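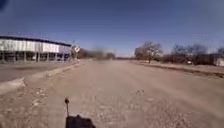

Page 2

I've been putting off this post since March, partly from laziness and partly from wanting the rover to be in a state I could brag about. It isn't quite there, but the sky was so blue and the road so wide and empty of paint that I gave in and decided to write it up anyway. If you've only just wandered in, Traria is the little outdoor rover I've been building on one end of the bench at Skiden (the shared workshop, and yes, I still owe them for the drill bits).

Most of the work lately has been on the radio link. The first antenna lay flat along the top of the chassis, tucked in tidy, and I was terribly proud of it. Then I lost the signal behind a parked van. The mast that sticks up now is thin and a bit silly, with its little round knob on top, and I love it! I ran the cable down inside the body, took it out again when I found I'd trapped it under a screw, and ran it a second time with a loop of slack so I can lift the lid without holding my breath.

Gravel is the other thing. You don't notice how much grit there is on an old road until you're trying to get something small to roll over it in a straight line. I had tuned the steering on the workshop floor, which is smooth as a plate, and every bit of that tuning had to be thrown out. What I've settled on for now is slower corrections and a gentler start, and I set the loop delay to 100 milliseconds, which Seren Mostyn thinks is far too long. She may well be right. She wrote the motor code I started from (her own machine is called Bravix, and it climbs curbs, show-off that it is), so I'm going to try her number next and eat my words if I have to.

With no lane markings to follow, I've been leaning on the curbs instead. The long one on the left, by the shops, is pale along the top when the sun hits it, and I'm hoping that will be enough for the edge finder. Where it gets broken and uneven I expect trouble, so I've been saving pictures to test against at home, almost 1000 of them so far, sorted into folders with names that made sense to me at midnight.

I did also want to tell you about the new battery tray, but it's still in pieces next to the kettle. I cut the first one too short, naturally, and the second fits so snugly that I need a butter knife to get the pack out. Krajčí, the spring-latch idea I sketched a few pages back and named in a hurry, may yet come to the rescue. If anybody has made a latch like that out of scrap, please leave me a comment, with measurements if you kept them. I've got the bench again tomorrow evening and plan to start with the tray.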